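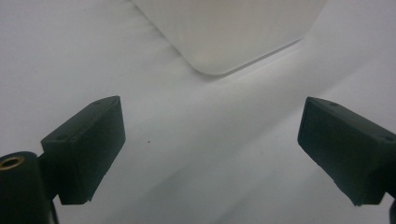 Ticket 426: pose tracking drops out on white-on-white episodes
Project: Clenden
Component: hand-held gripper, recording and pose estimation
Status: resolved, one item carried over
Priority: medium
Opened: 30 December 2023

Summary

Episodes recorded with a pale container on a white background fail the tracking stage far more often than the rest of the Clenden set. Of 160 episodes in the batch, 90 were rejected by the pose estimator. Batches recorded at the Davness bench with the same gripper go through without trouble.

Symptoms

Tracking initialises normally, then loses the map during the approach, when the background fills most of the view. The log reports too few features, followed by a relocalisation attempt. If relocalisation succeeds, the recovered path has a step in it. If it fails, the episode is dropped.

The opening between the fingers is reported correctly throughout. Only the position of the gripper is affected.

Environment

Gripper: printed fingers, dark, second revision
Recorder firmware: unchanged since the Davness batch
Pose estimation: Ona pipeline, default settings
Object: white translucent container-like object with a rounded corner
Background: smooth white, soft shading, very little texture

Log

Entry 1. Reran the whole batch with default settings to rule out a bad run. Same episodes rejected.

Entry 2. Checked time offset between video and inertial data. Within tolerance on every file opened. Not the cause.

Entry 3. Checked the finger mask. The fingers are the strongest edges in these images and move with the camera, so any leak in the mask would feed static features to the tracker. Mask was drawn for the first finger revision and is too narrow at the tips. The screw holes on the top faces were being picked up as features. Redrew the mask with a wider margin.

Entry 4. Reran with new mask. The steps in the recovered paths are gone. Rejections are lower but still too high. The mask explains the bad paths and part of the losses.

Entry 5. Plotted feature positions for a failed approach. With the fingers masked out, what remains is the edge of the container, faint fold lines and a dark speck. The right side of the container fades into the background and gives nothing usable.

Entry 6. Lowered the feature threshold. More features, mostly noise in the grey areas. Paths became jittery. Reverted.

Entry 7. Fixed the exposure one stop down and recorded a short test set. Container edge is held for longer. Small improvement, kept.

Entry 8. Placed printed pattern cards round the edge of the work area, outside the reach of the fingers, and repeated the mapping pass before recording. Tracking held through the approach in all test episodes.

Entry 9. Re-recorded the batch with cards, fixed exposure and new mask. 145 of 160 episodes accepted. The remaining rejections are operator errors (gripper closed before the start signal) and are not part of this ticket.

Resolution

New mask committed. Exposure setting added to the recording profile for pale objects. Pattern cards are now required on plain backgrounds. Original batch marked as not for training, including the episodes that passed, as their paths were computed with the old mask.

Carried over

Sýkora bench still has the old mask file. Replace before the February session and rerun anything recorded there with second revision fingers.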